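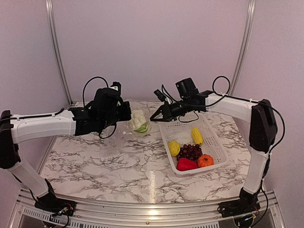 채소 모형과 과일 모형을 바구니와 투명 용기에 나누어 정리하는 방법

소꿉놀이나 요리 수업에 쓰는 모형 채소와 과일은 한곳에 쏟아 두면 금방 뒤섞인다. 큰 것 밑에 작은 조각이 깔리고, 수업 때마다 바닥까지 뒤져야 한다. 이 글에서는 구멍 뚫린 플라스틱 바구니 하나와 투명한 플라스틱 용기 하나로 나누어 담는 순서를 적는다. 처음 정리할 때는 18분쯤 잡으면 되고, 익숙해지면 9분 안에 끝난다.

준비물
직사각형 플라스틱 바구니 1개 (옆면이 그물 모양인 것)
투명 플라스틱 용기 1개
마른 수건 2장
중성세제, 미지근한 물
이름표와 유성펜

1. 바구니와 용기를 비운다
모형을 전부 꺼내 수건 위에 펼친다. 바구니 구멍에 낀 먼지는 마른 칫솔로 털어낸다. 투명 용기는 긁히기 쉬우니 거친 수세미를 쓰지 말고 부드러운 천으로 닦는다.

2. 모형을 닦는다
속이 찬 플라스틱 모형은 세제를 푼 물에 적신 천으로 닦고, 깨끗한 천으로 한 번 더 닦는다. 스펀지로 된 모형은 물에 담그지 않는다. 콜리플라워처럼 표면이 울퉁불퉁한 것은 홈에 먼지가 잘 남으므로 칫솔로 결을 따라 문지른다. 모두 완전히 마른 뒤에 담는다. 겉이 말랐어도 꼭지 구멍에 물이 남아 있을 수 있으니 한 번씩 거꾸로 세워 둔다.

3. 담을 곳을 정한다
기준은 쓰는 사람이 정하면 된다. 우리 교실에서는 평소 꺼내 쓰는 것을 바구니에, 그날 수업에 쓸 것을 투명 용기에 담는다. 종류별로 나누는 방법도 있다. 이 경우 과일은 바구니, 채소는 용기로 정하고 이름표를 붙인다. 토마토처럼 애매한 것은 미리 한쪽으로 정해 두어야 다음 사람이 헤매지 않는다.

4. 용기부터 채운다
투명 용기를 탁자 안쪽에, 바구니를 손이 닿기 쉬운 앞쪽이나 옆에 둔다. 용기에는 부피가 큰 것을 먼저 넣고, 썰어 놓은 모양의 얇은 조각은 벽 쪽에 넣는다. 벽에 붙어 있으면 뚜껑을 열지 않고도 찾을 수 있다. 위로 넘치게 쌓지 않는다.

5. 바구니를 채운다
무겁고 둥근 것을 바닥에 깔고 길쭉한 것은 긴 변과 나란히 눕힌다. 바구니 구멍보다 작은 조각은 빠지기 쉬우므로 용기로 옮긴다. 한 손으로 들어 보아 한쪽으로 기울면 무거운 것을 가운데로 모은다.

6. 이름표를 붙인다
바구니는 그물 면에 테이프가 잘 붙지 않는다. 이름표에 구멍을 뚫고 끈으로 묶는 편이 오래간다. 용기는 짧은 면 위쪽에 붙여 내용물을 가리지 않게 한다.

보관할 때
햇빛이 드는 창가에 오래 두면 초록색 모형부터 색이 바랜다. 선반 안쪽에 두고, 9월에 새 학기 수업을 준비하면서 한 번 더 꺼내 닦는다. 칠이 벗겨진 것은 따로 빼 둔다.

글: 이케르 이글레시아스 (Iker Iglesias)
2018-05-31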